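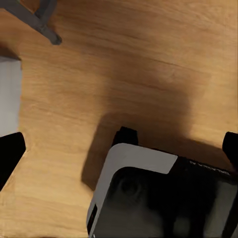

Is the Worovico pipette puller good enough for patch clamp work in a small lab?

For our recordings it is good enough, if you accept a slow start each morning and you don't need very fine sharp electrodes.

We bought the puller from Gronow in September, after our old one lost its second heating coil. I record from slices of rat hippocampus, mostly interneurons, and I pull my pipettes fresh every day. The price was 700 euros with the spare filament, and the delivery cost 60 more.

The first thing I noticed is how quiet it is. Our old machine made a loud click at each pull and the person at the next rig always complained. The manual is short but correct. It took me one afternoon to find a program which gives tips between four and six megaohms with our internal solution.

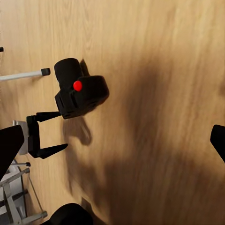 After that I kept a notebook for every batch. I pulled 476 pipettes and threw away 60 of them, mainly in the first week, when I still changed the heat value too often. The two halves of one glass are nearly the same, and this was never true with the Bireck puller which I used during my doctorate.

What I like less is the warming up. The first pulls of the day have longer tips, so I sacrifice three or four capillaries before I begin. The glass clamps are also quite stiff – my colleague Liis has small hands and she breaks more glass than me. And the program memory is cleared if you switch off at the wall. Please write your numbers on paper.

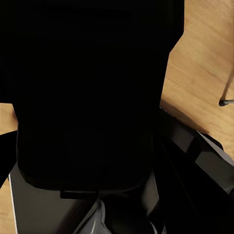

Rendered view, close up.

For sharp electrodes I can't recommend it. I tried with thick-walled glass and I never came over 60 megaohms in a stable way. If this is your main method, save longer and buy something bigger.

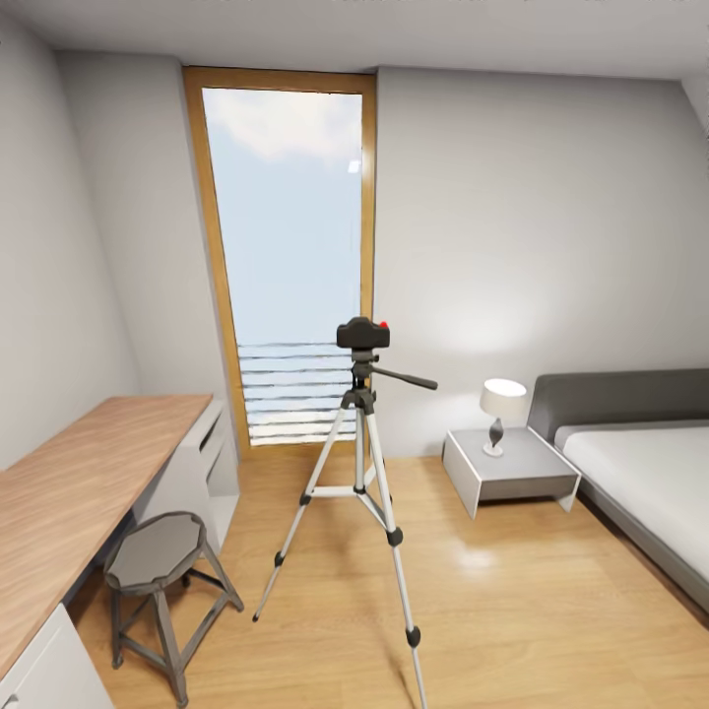
The service was friendly. I sent one question about the humidity and I had a reply the next day, with two programs to try. The second one works well for me and I still use it.

My mark is four out of five.

11/8/25

Shares: 60 | Comments: 3

Liis Vasiliauskas
My hands are not so small! But the clamps are stiff, yes.

Dalva Peixoto
Did you try it with Clustus glass? Ours cracks at the shoulder.

slicerig400
Same problem with the memory here. We put a label on the plug.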